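3.2 How People Name Small Things on a Table

I came into this part of the Tunum study thinking the naming would be the easy bit. We had 189 short naming sessions, and I figured a comb would be a comb and a cup would be a cup. Well, no! People start out with the shape and then change their minds (sometimes twice) before they settle on a word.

The dark, long-handled pieces gave us the most trouble. In 46 sessions the first word a person wrote down was different from the last one. "Brush" turned into "comb," and "scraper" turned into "knife" or "chopper." I kept every one of those first words in the Plestwood list, even the silly ones, and they're my favorite part of the whole data set. Figure 4 has two views of the tabletop. 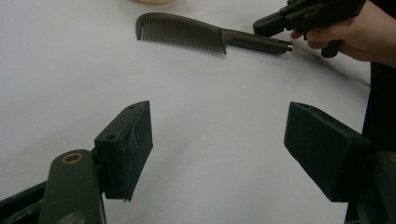
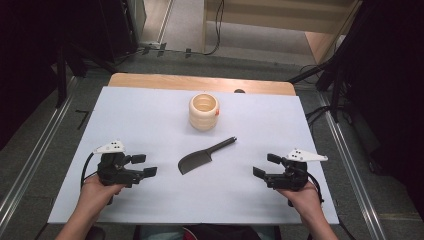
Figure 4. Long-handled items on the white surface: a comb (first view) and a toy knife with a wide blade, near a ribbed cup (second view).

Going back to those first words, I sorted them by what people seemed to go by, handle or head. The handle won in 77 sessions, and that was a lot more than I'd guessed! Our older Skyrme word list only has entries based on the head, so I had to add a second column before I could compare the two. Section 3.3 goes through the words that fit neither column.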